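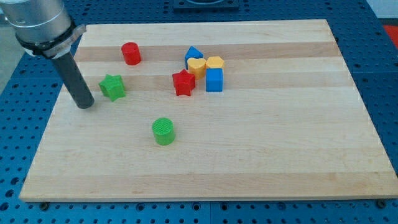

Moving 182 mailboxes off Andrade before renewal – talk me out of it?

Forum: Hosting, Cloud and Email

pellowfax wrote:
So our hosted email contract with Andrade comes up in January and the new quote landed this morning. They moved us from the old plan to something called Business Complete, which bundles a chat tool we don't want and a whiteboard we REALLY don't want. I've got 182 mailboxes, of which maybe a third belong to people who only read their schedules and never send anything.

Biltum will do plain mail and calendar with a cheaper tier for the light users. I ran a trial over there and liked it fine. The admin panel is ugly but I could find everything, and that's more than I can say for the current one after the redesign.

Has anyone done this move recently? I've got one helper and a boss who thinks it's an afternoon.

---

tallowgate wrote:
Did it in spring, 269 mailboxes, same direction. Mail itself was boring, in a good way. Their import tool pulls everything overnight and then keeps topping up until you flip the MX records.

Calendars were the ugly part. Recurring meetings came over, but every one where the organizer had left the company turned into an orphan that can't be edited or deleted by anybody except an admin. We had one Monday standup that haunted people for weeks. Clean those out BEFORE you import.

---

norrin_b wrote:
I'll be the one to argue. Stay put and call Andrade. The first renewal quote is a wish list. Ask for the retention team, say the word Biltum, and see what comes back. We kept our old plan for another term that way and I didn't have to touch a single phone.

Phones are what will eat you, by the way. Every person with work mail on their phone has to remove the account and add it again, and half of them don't know their password.

---

pellowfax wrote:
Called them already! Got a rep who read me the feature list for the whiteboard. I'll try the retention thing though, hadn't heard of that.

Phones, ugh. Yes. I was hoping to do it in batches by department.

---

tallowgate wrote:
Batches are okay for mail but free/busy lookup doesn't work across the two systems while you're split. If your departments book each other's time a lot, they're going to be grumpy. We did everyone in one go and had people at a table by the front door from 7 a.m. with printed instructions.

---

gristmoor wrote:
Disagree with the one-go approach, sorry. We're at Wuvudside, three offices, and we went in 4 batches. Yes, the calendars were weird for a bit. But the first batch found a problem with shared mailboxes (permissions came across as read only) and I was very glad it was 26 people yelling and not the entire company.

Also check your scanners and whatever else sends mail through the old server. We had a door alarm system that had been quietly emailing somebody for years – it just stopped, and it took a while before anyone noticed.

---

tallowgate wrote:
Fair on the shared mailboxes, we hit that too. I still think you could've caught it with a pilot group and then done the rest together. A pilot isn't the same as four batches.

---

gristmoor wrote:
Depends on how many hands you have. OP has two. I wouldn't want two people fielding the better part of 182 phone setups in one morning.

---

Agata Leone wrote:
Jumping in because I'm halfway through leaving Biltum for Mindbridge, so take this with some salt. Read the line about light users in the contract. The cheap tier has a small mailbox cap, and once somebody goes over it they get bumped to the full price automatically. You don't get a warning, you get an invoice. Our warehouse folks never delete anything so they all drifted up within the year.

You can turn the auto upgrade off, it's under Billing and then Policies (not under Users, where I looked for ages). When it's off the mailbox just stops receiving, so pick your poison.

---

norrin_b wrote:
See, this is my point. You leave over a bundling trick and walk into a different one.

---

pellowfax wrote:
Okay, that's really useful, thank you. I checked and most of my schedule readers are tiny, but there's a handful with years of attachments in there. I could put an auto-delete rule on those.

Current plan: ring the retention people tomorrow, and if they won't budge I'll do a pilot with my own team plus accounting (they complain the most, so good testers), then the rest in two lumps.

@gristmoor did you fix the read only thing by hand or is there a script?

---

gristmoor wrote:
By hand for the first batch, then support sent us a script. Ask for it when you open the migration ticket, it's not on their help site. Run it after the final sync or it gets overwritten.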